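Writing for Publication: Handout 4
Pitching and submitting freelance pieces
Instructor: Darlene Thibodeau

Read this before the workshop session and bring a printed copy. It covers the pitch, the draft, the edit and getting paid. Handout 3 (finding a subject) is assumed, so go back to it if you missed that class.

1. The pitch

A pitch is a short message to an editor that says what you want to write and why you can write it. Keep it under 126 words. Editors read pitches between other jobs, often on a phone, and a long one gets put off until later.

Put the story in the first sentence. Compare these two:

Weak: I am a lifelong fan of minor league hockey and would love to write something for your site about how much the sport has changed.

Better: The Stummont rink is closing in May, and the three youth teams that skate there have no ice for next season.

The first is about the writer. The second is a story, and the editor can already guess at the headline.

After the story, say who you will talk to and what you already have. If you have one interview done, mention it. Then one line about yourself. Links to two published pieces are enough. If you have nothing published, link to a class assignment you are happy with and leave it at that.

Do not attach a finished draft unless the guidelines ask for one.
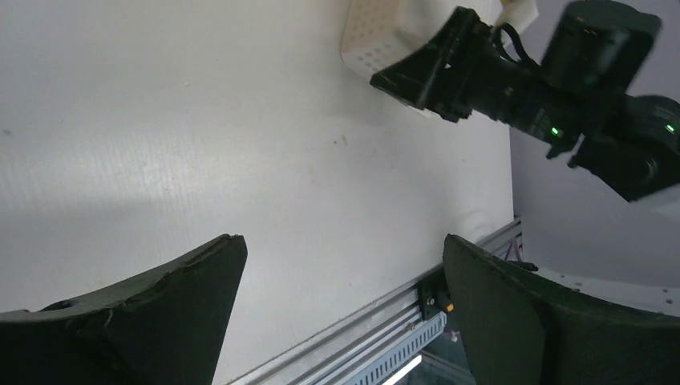
2. Reading the guidelines

Every outlet has its own rules and you are expected to know them. For the class exercise we use two outlets with different habits.

Trirkley takes pitches only, through its web form. Columns run to 1,000 words. It does not take match reports. Replies come from a section editor, and you should answer that person directly from then on.

Twal takes complete drafts by email, pasted into the body of the message. It wants a headline, a one-sentence summary and the text. It will take match reports if they are filed the same night.

Sending a Twal-style draft to Trirkley is the most common mistake in the exercise. Last term it accounted for most of the rejected submissions.

3. The draft

Once a pitch is accepted, write to the length you were given. If you were asked for 1,000 words, do not send 1,400 and let the editor find the cuts.

Check the following before you file:

Names. Spell every name the way the person spells it. Ask them.
Scores, dates and ages. Look each one up again, even the ones you are sure of.
Quotes. Compare them with your notes or recording. You may trim a quote but you may not change the words inside it.
Links. Open every one.
First paragraph. Read it aloud. If you run out of breath, split it.

Write the headline last. The editor will probably change it, and you should not argue about that unless the new one is wrong on the facts. 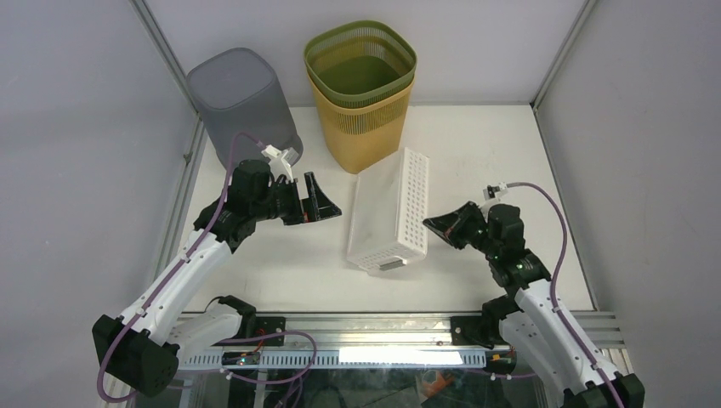 Page last changed: 15/10/2019

4. The edit

Expect changes. A light edit fixes grammar and house style. A heavy edit moves paragraphs and asks for new reporting. Either way, answer every query in the document, including the ones you think are silly, and send it back by the time you agreed.

If an edit makes something untrue, say so plainly and give the correct version. "She coached the team for two seasons, not three" is all the editor needs.

5. Rights and payment

Find out three things before you start writing: the fee, when it is paid, and who owns the piece afterward. Get them in an email. A phone call is not a record.

In the exercise, Trirkley pays a flat 100 dollars on publication. Twal pays nothing but lets you republish after 38 days. We will discuss in class which is the better deal for a new writer. There are arguments for both.

6. Assignment

Write one pitch for Trirkley on a local sports subject. Use a real event that you could get to and report on. Hand in the pitch with a list of at least two people you would interview.

Then trade with a partner and reply as the editor would, in no more than four sentences. Accept, decline or ask for changes, and give your grounds.

Sample pitches from earlier terms are in the Grarnidden folder on the course page. Number 6 has a wrong link in it, left in on purpose.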